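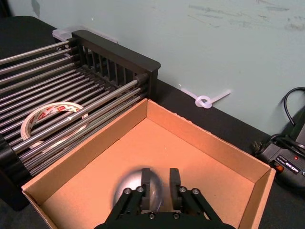 Wrist camera view, gripper over the cardboard box.

Feb 13, 2020. Demo day, bench 2

Notes from the visit, written up the same evening so I don't lose the details. Mwanahawa has her own list and can add to this or cross things out.

Guests were the group from Garkilska, plus two people from Plundix who asked to come along at the last minute. Bethel Endale did the welcome and the safety talk in the hallway, then brought them in by halves. That worked better than in November, when everybody stood at the tape line at once and the ones in back saw nothing.

Setup was the usual household table. Black cloth, dish rack in the middle, open box to the right of it, rolls of tape as the main objects. I left the clear storage case and the glue gun at the back on purpose. Garkilska had written ahead to ask if we ever run with clutter, and the answer is yes, so they got clutter.

Ran the new Belay build on both arms. Startup took longer than I like. The left arm came up on the first try. The right one threw a joint limit warning and I had to jog it back by hand before it would home. Someone asked if that was part of the demo. I said no.

Speed cap stayed at 51 percent all afternoon. Mwanahawa wanted it lower with visitors in the room and I wanted it higher, and 51 is what the old config file had in it, so we left it alone.

Order we had agreed on:
1. Right arm picks up the duct tape and holds it
2. Left arm goes to the rack
3. Box tasks, if there is time

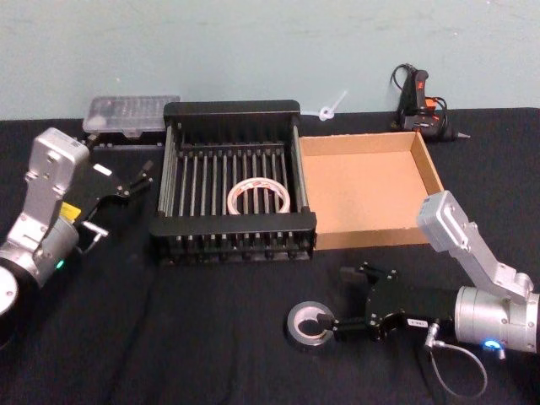
The duct tape grasp is the one I trust most with people watching. The roll is wide and gray and the fingers have something to close on. The clear tape in the rack is harder. The rods are thin and shiny and the depth data gets patchy between them, so the planner sometimes thinks there is a gap where there is metal. I explained this to the second group and one of the Plundix people took a lot of notes. She wanted to know if painting the rods would help. Probably, but then we would be working with a rack that no kitchen has.

Questions I want to keep:

- Can the wrist view be used alone, without the head camera? We have tried it for short moves. It is good close in and poor for finding things across the table.
- How do we handle clear objects? Badly, for now. Grusonine is supposed to send us a coating sample to test on clear parts. I need to write to them again.
- What does the gripper do if power drops? It stays where it is. Bethel answered this one and it seemed to settle the room.
- How many runs do we log per task? 500 before we compare anything. They thought that was a lot. Mwanahawa thinks it is too few.

Things to fix before the next visit:

The box slides on the cloth when a finger touches the wall of it. Try double-sided tape underneath, or a strip of the rubber mat from the drawer.

The cloth itself needs ironing or replacing. The folds near the front show up in the segmentation as edges.

Cable on the right wrist hangs too low. Add a clip partway up and check it through the full range before trusting it.

Put the monitor on the other side. The left half of the group was looking at glare. We should also have the wrist view on its own screen, since that was what most of them wanted to look at once they found out it was there.

We stopped 3 minutes over. Garkilska asked if they could bring their own objects next time and I said to send a list with sizes first. Bethel is following up with them. Logs are on the shared drive under the demo folder, both arms, not trimmed yet.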